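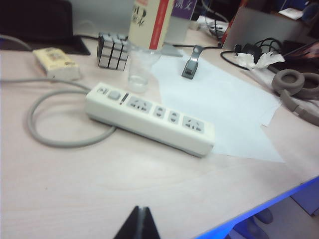

Durnum bench notes, 4 Mar 2026

Glue day, finally! I've been putting off the hide glue trials since September and today I ran out of excuses, so here goes. For Kirsty and Lewis mostly, and for me when I forget all of it.

What I was after: a mix for the chair repairs that gives me a bit more open time than what we've been using. The Mowat chairs (the set with the loose back legs) have eight joints that all want to go together at once, and last time I was still fiddling with the second stretcher when the first one had already gelled on me. Not fun. Sorcha had to come over and hold things while I swore.

Batch A, plain. Pearl glue, 50 g, soaked overnight in cold water, then warmed up slowly in the double pot. Kept it at 63 C by the dial thermometer. It went stringy and nice after a while, thin enough to run off the brush in one line. Smell was fine, or I'm used to it now. Catherine says I'm used to it.

Batch B, same again but with a little salt in it to slow the gel. I only wanted a small change so I went easy. It was noticeably slower to grab, and I could still slide a tenon in and out well after batch A had gone rubbery. Lovely to work with! My worry is damp, as salt pulls in moisture, and these chairs are going back to a house with a kitchen right next to the dining room.

Batch C I ruined. Went off to answer the phone (Gridero, about the ash boards, see further down) and came back to 74 C and a skin on top. Too hot, and I don't trust it now, so it went in the trash and I've soaked a fresh lot for tomorrow. Štefánia, if you see the jar with the blue lid, that's glue, please don't rinse it out again.

Test pieces. Made them all from the same beech offcut, plain lap joints, rubbed together by hand and then clamped lightly. They're on the shelf over the vise with pencil marks, A and B. I want to leave them alone until they're properly cured and then break them over the edge of the bench and look at the wood fibers. If the wood tears first I'm happy. I'd like to put a couple of B ones in the damp box as well, next to an A for comparison.

One thing I noticed while rubbing: warming the wood made more difference than the salt did. I had a hair dryer on the last pair for a minute or so before gluing and the glue stayed loose far longer, even with plain batch A. So maybe the whole salt business is a sideshow and I should just warm the parts. Lewis told me this two years ago and I didn't listen (yes, Lewis, you may frame this page).

Order of work for the first chair, as I see it now:

Dry fit everything and number the joints on the inside faces.
Clean the old glue out of the mortises with warm water and a stiff brush, let it dry overnight.
Back legs and rear stretcher first, clamp, leave.
Side rails and side stretchers after, then the front assembly last.
Web strap around all four legs, check it sits flat on the saw table.

Kirsty, does that match how you did the Canel set? I've got a feeling you did the front before the back, and I can't remember if there was a reason.

Gridero called to say the ash is in, but two of the boards have a twist. I said we'd take them anyway for short parts if they knock something off. They're thinking about it.

Still to do: new brush (the old one is shedding hairs into everything), more beech for test strips, ask Catherine where the small sash clamps went.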